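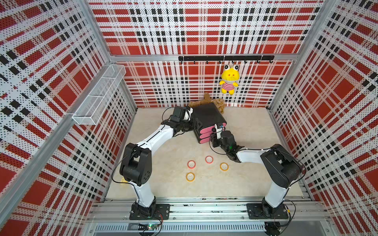
I've been running the Zetard theme on my WordPress blog since March and I'm finally ready to say something useful about it. I picked it mostly for the full-width header, and it handles busy pictures really well on my phone and my old laptop. Setup took me one evening (with dinner in the middle!). The demo content imports with one click, and then you swap in your own stuff page by page. I had 191 posts to bring over and only the older galleries needed fixing by hand.

The free version gives you 10 page layouts, and I only use two of them. I did end up paying for the Pro upgrade to get the sticky sidebar, and I'm glad I did, but I wish they'd put that in the basic package. Fonts are easy to change. Colors are easy too, except for the footer links, which I had to do with custom CSS.
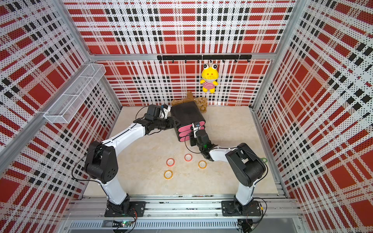
Support has been great so far. I wrote to Zinov twice about the footer and got a friendly answer both times, with code I could paste right in. The one thing that still bugs me is the search page – it looks plain next to everything else, and it gets slow once you have about 50 tags. I tried Bulen before this and it was faster there, but the layouts were so stiff that I gave up on it. Four stars from me, and I'd go to five if they fix the search!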